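Search checklists Go

Prorora bench check, before each collecting run

Power and stop button: tested at 7 a.m., lovely crisp click.
Wrist camera: lens wiped, picture sharp.
Finger pads: look for wear. OK to run, new pair on order.

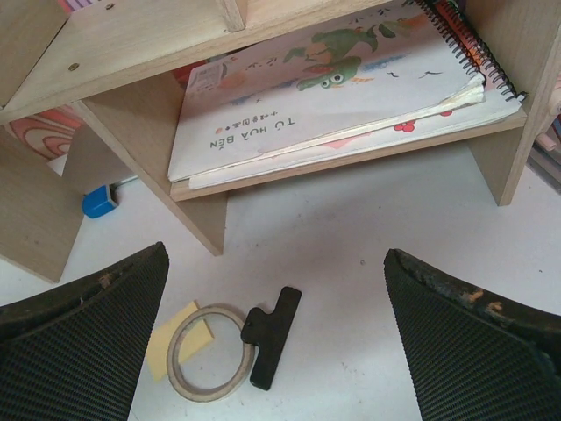 Desk tidying is my favourite task so far! We want 15 good goes per layout, all started from a different arm position. Small flat things are the hard ones, so leave bits like the black clip by the tape roll where they lie and log them.

Grip force: keep to the Gondach setting for handles.
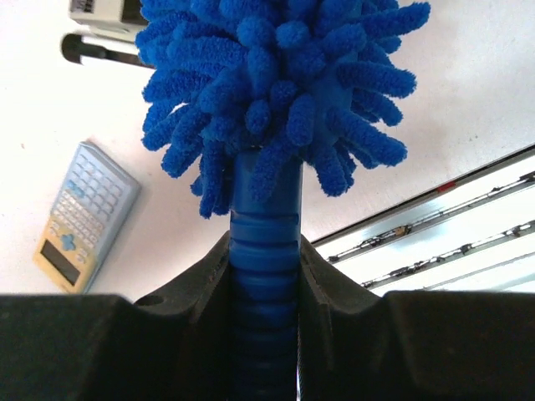
Over 100 clean examples by the end of January would be brilliant. Save the fumbles too, the model needs them.

Signed: Tianyou Su

Comments (2)
Fang: Do we log fumbles separately?
Tianyou: Same folder, tag them please!

Recent
Clernedent cable check
Charger log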